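Ruddock Natural History Society: Members' Forum
Invertebrates > Recording and Identification

Rearing and release of Emperor moths at Gultham Heath: request for members' views 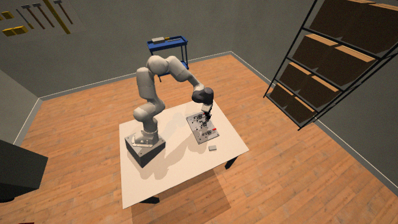

Robot arm on a white table, computer rendering.

Posted by So-yul Oh (Section Secretary), 25 April 2020

Members are invited to comment on the proposal that the Society should rear Emperor moths (Saturnia pavonia) from eggs laid by a captive female and release the adults on Gultham Heath. The proposal was received from a member in December and has been placed here so that views may be given before the Section decides whether to take it further.

In brief, 64 eggs would be kept by two experienced members at home. The larvae would be fed on heather and bramble, the cocoons held outdoors over winter, and the adults released on the heath the following spring. The stock would come from Misness Moor, where the species is well established. The Emperor has been recorded at Gultham in the past but our own records there are thin.

Comments are requested on three matters: whether release is appropriate at all, whether Misness is a suitable source, and how any released insects should be shown in the county records. Members are asked to keep to these points as far as possible.

So-yul Oh

Posted by heathwatcher

I thank the Secretary for setting this out. I am not in favour.

The absence of recent records from Gultham tells us very little. The male flies fast by day in sunshine and is easily taken for a butterfly at a distance. The female flies at dusk and is not often seen. Very few members visit the heath in April, and those who do are generally looking for birds. Before anything is released we should establish whether the species is already present. If it is, the release serves no purpose and confuses the records for years afterwards.

I would ask that a proper search be made with a pheromone lure in at least two seasons.

Posted by Erhan Saraç

I am the member who made the proposal and should like to reply to heathwatcher.

I agree that the heath is under-recorded. I do not agree that we must wait two seasons. I have put out a lure at Gultham on 10 afternoons in suitable weather, on both the northern and the southern side, and no male came to it. The same lure brought males within minutes at Misness. I accept that this is one person's effort and that it does not amount to a survey, but it ought to be given some weight.

The heather on the northern side has recovered well after the fire and there is bramble along the whole of the old track. In my opinion the food is there and the moth is not.

Posted by oakeggar_2

May I ask Mr Saraç at what time of day the lure was used? My own experience is that males respond best from early to late afternoon, and that a cool wind will put an end to activity even when the sun is out. Gultham is a good deal more exposed than Misness.

I would also ask whether the lure was fresh. They lose strength if left in a warm place.

Posted by Erhan Saraç

The lure was used between one and four o'clock on each visit. It is kept in a sealed tin in the freezer and was replaced once. I did note wind on three of the visits, and would be content for those to be left out of account.

Posted by Mumilau

I have reared this species for many years and can offer the following on the practical side.

The eggs are laid in batches around a stem and hatch readily. The young larvae are black and stay together, and at this stage losses are small if the food is changed daily. They later turn green with black bands and must be given more room, as crowding leads to disease. Sixty-four is a manageable number for two households. I would not advise anyone to attempt 500, as was once suggested at a meeting.

The cocoon has a ring of stiff fibres at the narrow end, which lets the moth out but keeps other creatures from getting in. Cocoons should not be opened to see whether the pupa is alive. They should be kept outside in the shade, protected from mice, and lightly sprayed from time to time. Members should also be aware that some pupae lie over for a second winter, so that not all adults can be expected in the first spring.

On the question of release I am less certain. I lean towards it, provided that the adults are put out in small groups on still, mild days.

Posted by heathwatcher

Mumilau's advice on rearing is sound and I have no quarrel with it. My objection is one of principle. A society which exists to record wildlife should be slow to alter what it records. I would add that the larvae are taken by parasitic wasps and flies in large numbers, and that stock brought through the early stages indoors gives a false picture of what the site can support.

There is also the matter of consent. The heath has an owner, and any release would need agreement in writing.

Posted by Erhan Saraç

Consent would of course be sought. I had taken that as understood and should have said so in the proposal.

As to principle, heathwatcher and I will have to differ. The fire was caused by people, and I see no harm in people helping to put right some of what was lost.

Posted by oakeggar_2

With respect, we do not know that the moth was lost in the fire. The last record I can find in the bound reports is a single larva on bramble, undated, with no name against it.

Could I suggest a middle course? The eggs could be reared this year as proposed, so that the opportunity is not missed, and the decision on release deferred until the cocoons are safely made. Members could meanwhile search the heather at Gultham for larvae from June onwards. If wild larvae are found, the reared adults can be returned to Misness.

Posted by Mumilau

I would support that. I can supply netting sleeves to both households.

Posted by heathwatcher

I would not oppose rearing on that basis. I remain opposed to release, and ask that this be noted.

Posted by So-yul Oh (Section Secretary)

Heathwatcher's objection is noted and will be reported in full. The suggestion made by oakeggar_2 will be put to the Section as an amendment to the original proposal, with Mr Saraç's agreement.

On the third matter, which has received little attention, I propose that any released insects be entered as "introduced, reared stock" with the source stated, and that sightings at Gultham in the years following carry a note to the same effect. Members who hold older records of the Emperor from the heath, including cocoons found empty, are asked to send them to me with a grid reference.

This thread will remain open for further comment.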